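This website uses cookies to improve your experience. By continuing to browse you agree to our use of cookies.

I've had the Dreser kit on trial since November, and a few readers asked for a write-up, so these are my notes.

Dreser is a pair of hand-held grippers sold by Stamley. You hold one in each hand and do an ordinary chore, and the recordings go toward training a robot arm to do it later. The rental plan I'm on covers 1,000 clips. The larger plan covers 2,000. I picked laundry as my task because there is always laundry.

Setup took most of a Tuesday morning. The pairing app is made by a different company, Bikero, and it logged me out twice before it would find both units. After that it behaved.

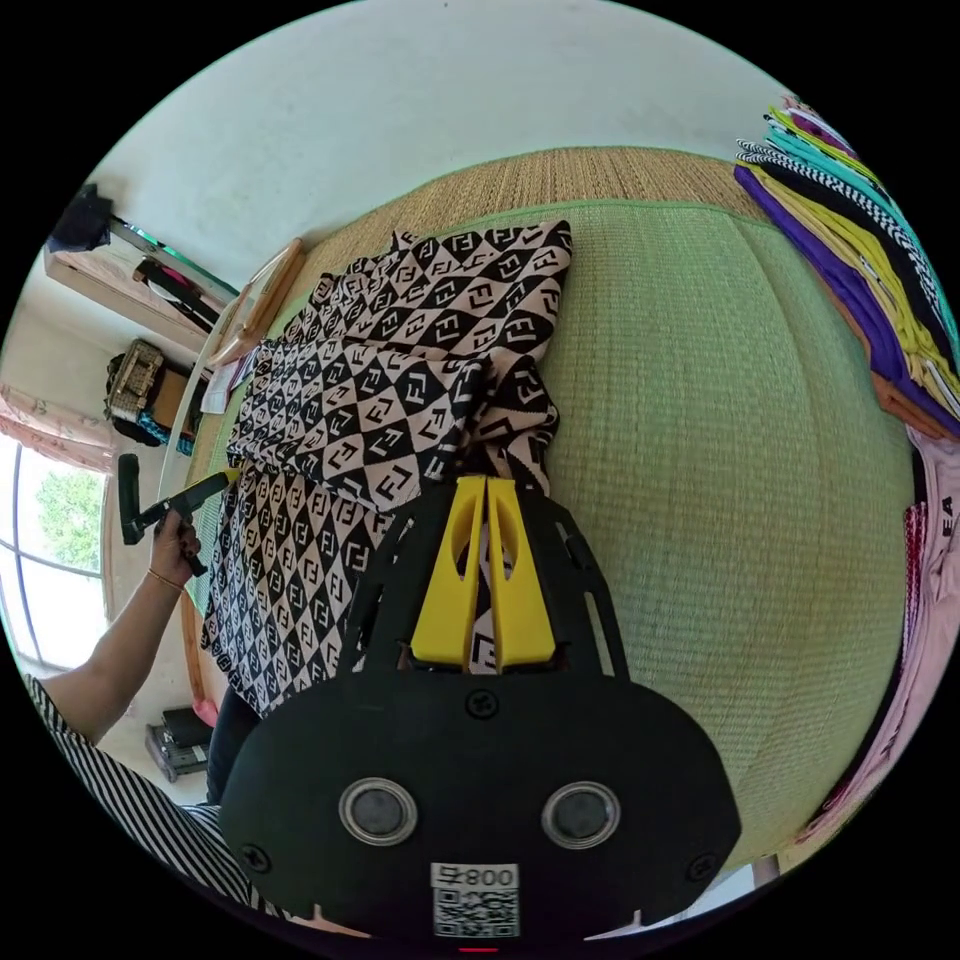 The fingers are the best part of the kit. They are yellow, narrow and stiff, with an oval opening in each one, and they close evenly. Thin, slippery cloth was what I expected to have trouble with. I learned to go for an edge or a fold and leave the flat middle alone. Thick seams are easy. A single layer lying flat on a woven mat is hard, and I dropped it more often than I'd like.

The weight is fine for the first half hour. Past that my wrists start to complain, and I now stop after 7 clips and stretch. Tarun Jaiswal at Stamley support told me to keep my elbows close to my body. It helped a little.

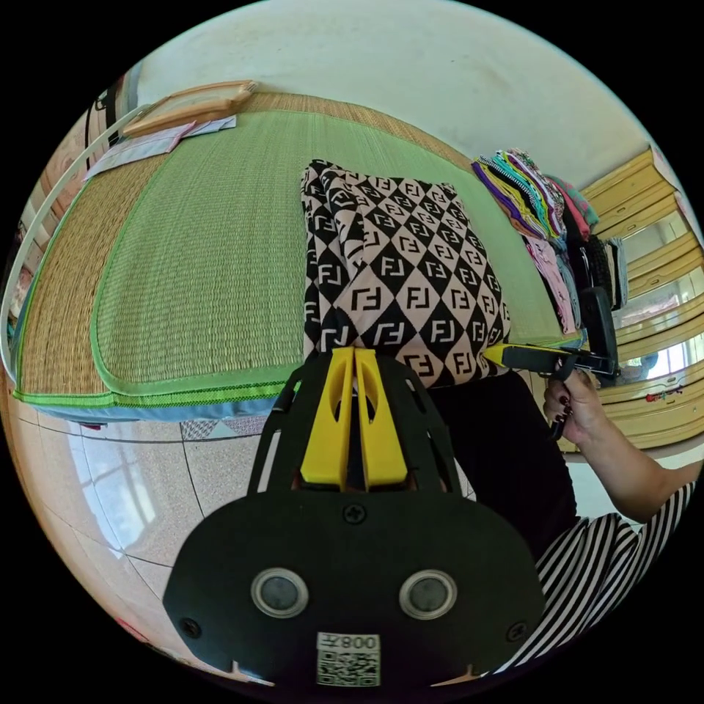
Can you use it with long nails? They don't get in the way of gripping the handle, but I'd try one on before paying for a month.

The printed guide is short and skips too much. It tells you how to charge the units and how to wipe them down, then jumps straight to uploading. Vanderleia Lopes wrote a better one on the user forum, and I'd read hers first.

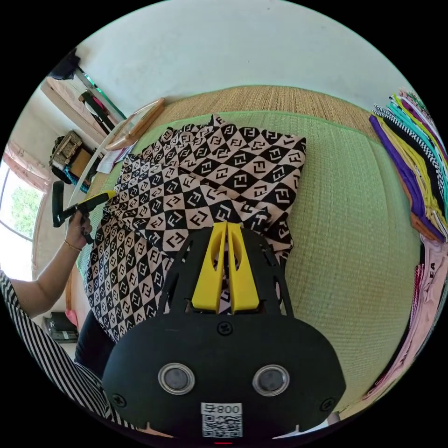 Uploads are slow on my connection, so I leave them going overnight. The review page marks each clip as accepted or rejected and gives a reason, usually "hand blocking view" or "too fast." Slowing down fixed most of mine.

I also looked at the Abubakari kit before choosing. It has a longer trial, but you have to buy the stand separately and I don't have the floor space. I'm keeping the Dreser for another month and moving on to towels.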